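Lerato Zulu talks about her breakfast counter the way other people talk about their gardens. She rents the upstairs flat at Putatmont, and when she moved in the counter was, she says, "a place where post went to die". Now it's where her whole morning happens, and she couldn't be happier with it!
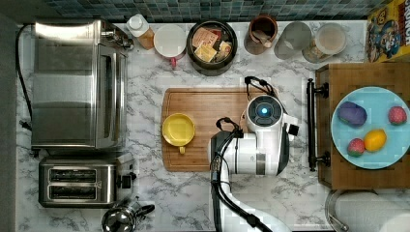
Mugs, sachets and the bamboo board.

"I wanted everything for one cup of tea and one slice of toast within reach," she says. The big oven went on the left, with the toaster just below it, and the small things lined up against the tiles. She adores those tiles — the blues and greens were what sold her the flat. The bowl of sachets is her favourite bit. "You dip in and see what you get." 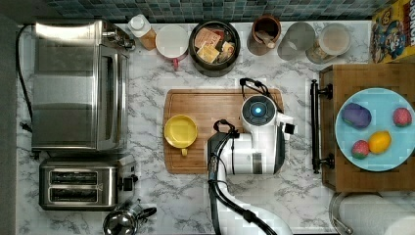
Siriporn Thongdee thinks the board should live upright when it isn't being used, and has told her so more than once. Lerato laughs at this. "It's the only bit of wood I look at before eight. It stays flat."
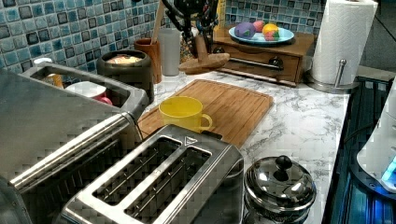 Small kitchens: Putatmont

Would she change anything? A second shelf, perhaps, for the cereal. She spent 78 pounds in March on jars and pots, and reckons that was plenty. "I've got a spoon I love and a mug I love, and I know where they both are at seven in the morning."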